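Progress report to the Shenoy Fund, 10 August 2023

Guest bedding reuse trial, Mimham and Skilley hostels

You asked for a plain account of where the grant has gone and whether I would put more money in. My short answer to the second question is not yet. The longer answer follows.

## What was collected

The two hostels logged 3786 items of bedding between them. Mimham handled 1716 and Skilley the rest. The Mimham figure I trust. Skilley changed its log sheet part way through and for a while entered a duvet and its cover as one item, so its total is probably low. I have asked for the old sheets and been told they are in a box at the Gurnia store.

Of the Mimham items, 1707 went back into use. That looks wonderful, and I would be wary of quoting it. "Back into use" was ticked by whoever did the folding, and a cover with a split seam was counted the same as a sound one. The application promised a check by a second person. I found no sign of that at either site – no initials, no second column.

## Pillows and covers

Pillows are the weak point. The plan assumed that a good cover would make a pillow last longer, and we paid for heavier woven covers on that basis. Staff like them. They say guests complain less. Neither hostel kept a record of complaints before the trial, so I can't set much against that.

The heavier cloth also takes longer to dry, and the Skilley dryer is small. Odair Guimarães, who runs the laundry there, put this in writing before the order was placed. His note was filed and the order went ahead anyway.
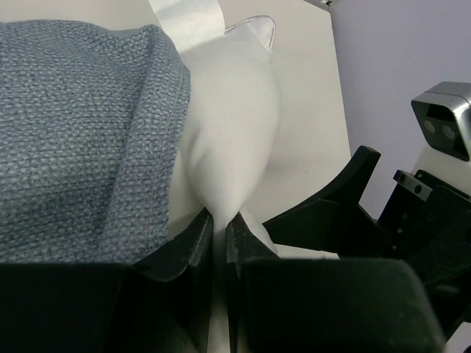
## Money

Spending on covers is finished. The mending budget has hardly been touched, which I don't read as a saving. It means torn items were either put back as they were or quietly thrown out, and the log can't tell us which. Carriage between the sites and the Gurnia store has cost more than planned, mostly from half-full runs.

## Before the next payment

- A single log sheet for both hostels, with pillows, covers and duvets on separate lines.
- A second signature for anything marked fit for use.
- A recount of 5 sacks at each site, chosen by someone from outside the laundry.
- A drying time for the heavier covers, measured at Skilley.

If these are in place I can give you a proper figure in December. Mimham has agreed to all four. Skilley has agreed to the log sheet and wants to talk about the rest.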